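Old mill at Taltier, again

Quick one, kettle's on. Went back to the record office in June for the mill papers and got two hours before they shut. Not enough. Found the rent book though!! The Brabec family had it for 15 years, at £11 a year, then nothing. Page torn out. Typical.

The later tenants were definately not millers. A rope maker, then someone storing hops. The wheel had gone by then I think, must check the tithe map.

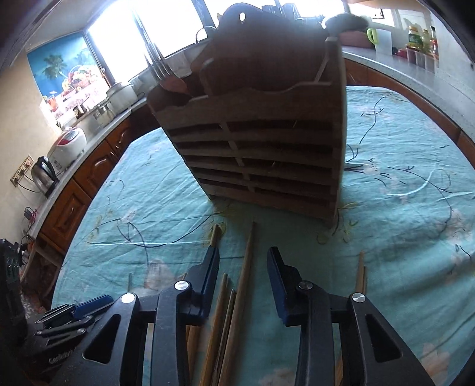

Chopsticks on the table.

So the date stone is wrong, or it came from somewhere else. Around 200 yards up the lane there's a barn with a gap over the door just the right size. Hmm. Need to measure it.

More when I've typed up my notes, my handwritting is shocking. If anyone has old photos of the lane please leave a comment.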